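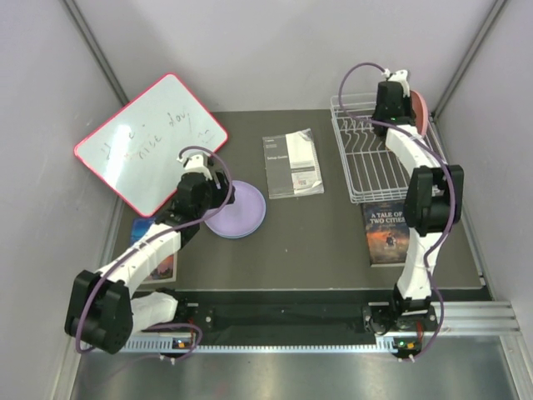 Counter and Tabletop Clearing: Frequently Asked Questions

4 min read

What does this page cover?

Small mixed surfaces where dishes, reading matter and writing things end up together: a plastic plate or two, a wire dish rack, a paperback, a message board and its marker. The same order of work applies to a kitchen counter, a studio desk or a shared break table. Cupboards and sinks are covered in the Didham kitchen guide.

In what order should the items be cleared?

Plates first, then the book, then the board and marker. Plates have a fixed destination and take up the most flat area. If the book lies directly in front of the rack, move it before loading anything that has been rinsed.

How should plates stand in a wire rack?

On edge, one per slot, all facing the same way. Lower the rim between two wires until it touches the base, then let the plate lean back. A plate that rests across the tops of the wires is not racked and will slide when the next one goes in. Leave an empty slot between plates if they are going in wet.

Do plastic plates need different treatment from ceramic?

Slightly. Plastic is light and tips forward when the rack is bumped, so load it from the back. It also holds water droplets longer than glazed ceramic. Wipe plastic plates with a cloth if they are to be stacked the same evening.

Does color matter?

Only for sorting. A household that assigns a color to each person – lavender for one, salmon pink for another – can see at once whose plate is still out. The Kallosard sets are sold in mixed colors for this purpose. Racking order is unaffected.

Where should a paperback go?

Away from the rack by at least the width of the book. Drips travel farther than expected on a smooth top, and a cover such as that of "A Tale of Two Cities" will curl at the corner after one soaking. Lay the book flat with the spine toward the wall, or shelve it. Do not use the rack as a bookend. The wires leave permanent dents in soft covers.

Can a small whiteboard stay on the surface?

Yes, if it is propped against something that does not move. A framed board placed at a slant takes up more room than one set parallel to the wall, and it tends to creep. Square it up last.
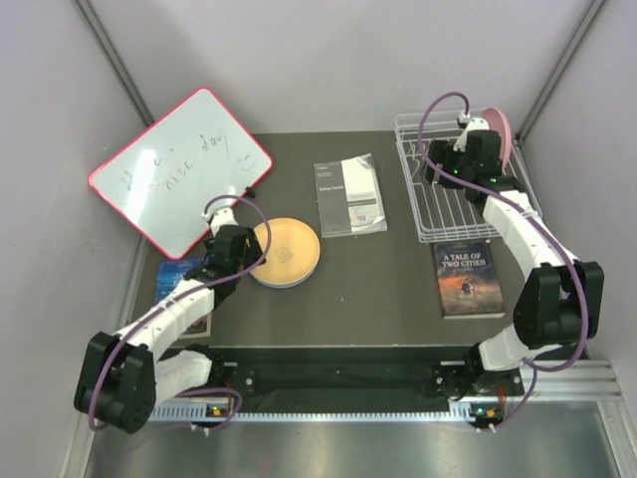

Keep the marker at the foot of the board, parallel to the lower edge of the frame, with the cap on. A marker left pointing out into the working area gets swept off with the crumbs.

Should the message be wiped when the surface is cleared?

No. "Have a nice day" can stay up as long as anyone likes, although dry-erase ink left for months needs a damp cloth. Wipe lists and dated notes when they expire.

The board is hard to read under the ceiling light. What can be done?

Change the lean by a few degrees. Glare on a glossy board depends on the angle between lamp, surface and reader, and a small tilt usually shifts it off the writing. Thin strokes suffer most – use a broader tip.

How long should the whole job take?

Under five minutes for a surface of this kind. Readers of the Cadwaladr household newsletter sent in 237 timings in March, and the median was 200 seconds. Most of the longer times involved washing up, which should be counted separately.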